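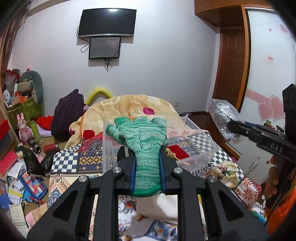
Which hand-held gripper should I try first?
Start with the Ponard if you handle cloth. It and the Skadance both have two fingers, but the pads differ, and soft items show that quickly. A knitted work glove is a good first test: pinch it at the cuff, with one blue pad on each side, and see if the fingers stay upright.

How many grasps make a fair comparison?
We do 20 per item with each gripper, 147 in the last round counting repeats. Keep the same operator for both.

Should items be tested in their packaging?
Yes, as a separate item. Clear plastic creates glare, so check the camera view too.

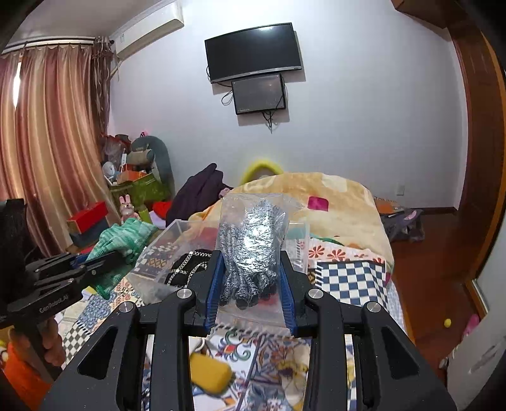

By the Villca gripper desk | Updated January

Gloves in a clear bag get their own line on the score sheet. Record a slip if the pads hold only plastic.

Can I use two grippers at once?
Yes. The Flullent controller takes 2. Pair them before you start recording.

When should pads be replaced?
After 3 slips in a row on the same item.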